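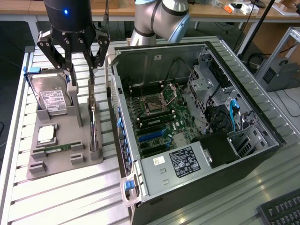

Essam Hamdy
Second-year student, Mechatronics

Report on the open day at Drastex, 14 October 2024

1. Purpose of the visit

Our course asks each student to attend one industrial demonstration and write it up. I chose the open day at Drastex, which builds test cells for electronics assembly. I wanted to see how a robot deals with parts that were designed to be fitted by hand. The visit lasted 3 hours and there were 18 of us in the group.

2. The cell

The demonstration cell is called Roltia. It is built on a long table with a slatted aluminium top. A desktop tower lies open on its side on the table, and the parts to be fitted wait next to it in a grey 3D-printed fixture. The gripper has two jointed black fingers and hangs from a black wrist module with a small blue light on the front. A second arm, silver and light blue, stands behind the computer.

The fixture interested me more than the arms. Each part has its own place. The hard disk drive stands upright in a slot, the processor sits in a square recess, and one stick of memory is held flat between four small blocks while another module is held upright. Our guide said the fixture had been redrawn several times. In the first versions the pockets were too tight, and the gripper lifted the whole fixture along with the part.

3. The task

The job shown to visitors is called Derkament on the timetable. The robot takes parts from the fixture and places them in the computer. The processor is the hardest. The socket has a metal bracket and a lever, and the lever has to be up before the processor goes in. The processor must also be the right way round and must not be pushed sideways. Memory needs a different sort of movement, a straight push with a fair amount of force.

We were told that the cell had done nearly 4,000 picks since it was set up. A full run takes 54 minutes at the speed used for visitors, so we saw only part of one.

4. Questions from the group

I asked why the case was laid down and not left standing. The answer was that the board then faces up and most parts can go in from above. Another student asked about cables. These are still plugged in by a person, as they bend and do not stay where they are put. The software that plans the arm movements is called Aoki, and we were shown it on a separate screen for a few minutes.

5. What I will use in my own project

My project is a small sorting rig for bolts. I had planned a flat tray, and I will now draw pockets with sloping sides so that the bolts settle in the same position each time. I also want to leave more room round each pocket for the fingers to open. I did not get any figures for gripping force and have written to Drastex to ask for them.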